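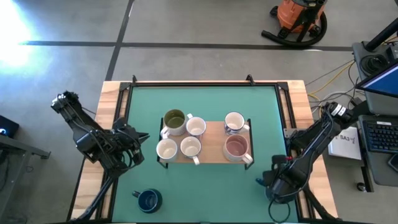 Stotton Charity Run: route change and fundraising total

hillrepeats
March 1, 2022
Results are up! The run raised $2,000 for the Grandoncombe children's hospice, the most it has ever made, and I'm still grinning. I ran the whole thing with my niece (her first race ever, she sprinted the finish and then wanted to go again). Big cheer for whoever had the drum by the river bridge. What did everybody think of the new route?

plodder_pete
Loved the cause, not so sure about the route. That double loop through the park got really crowded once the walkers were on it. I was weaving between strollers for most of lap two. The old out-and-back along the canal was much better for anybody chasing a time. 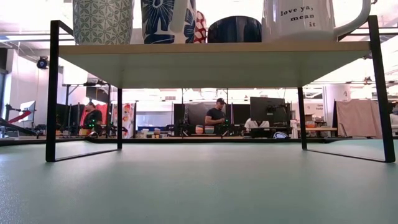 And I was chasing a time, I admit it! Missed my best by 4 seconds.

oatmealfirst
4 seconds, ouch. I have to disagree about the loops though. My folks can't walk far and this year they saw me go by twice from the same bench. On the canal they'd see me leave and then stand in the wind for half an hour. More people watching means more money in the buckets too.

hillrepeats
The noise on that second lap was fantastic. I'd happily keep the loops and just start the walkers later.

plodder_pete
A later start for walkers would fix it for me. I'm not against the park, I just don't want to hurdle a toddler.

mudlark17
Team Caltidier here, 17 of us from work, most of us in borrowed shoes. We signed up in January as a dare and then got completely hooked — we have a lunchtime running group now!

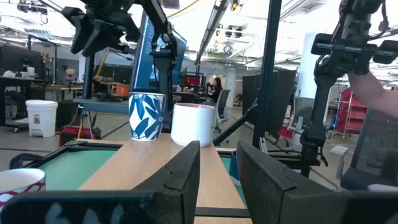 We also did a bake sale in the office the week before, and the lemon bars sold out before ten. If anyone wants to do a team next year, start the bake sale early and do it more than once.

oatmealfirst
Lemon bar recipe please!!

mudlark17
I'll ask. She guards it pretty closely.

slowandsunny
First-timer, came in close to last, and the marshals were still clapping and yelling my number. I teared up a bit. One small gripe: the water was gone at the second table by the time I got there.

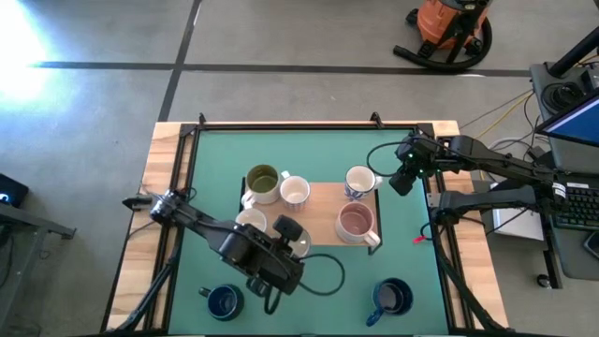 It wasn't a hot day so I was fine, but the folks at the back are out there longest and need it most. Would gladly hand out cups myself if they want more hands.

plodder_pete
Good point, that should go to the organizers. There's a feedback form at the bottom of the results page.

slowandsunny
Thanks, filling it in now. I put you down as a vote for the canal, hope that's okay.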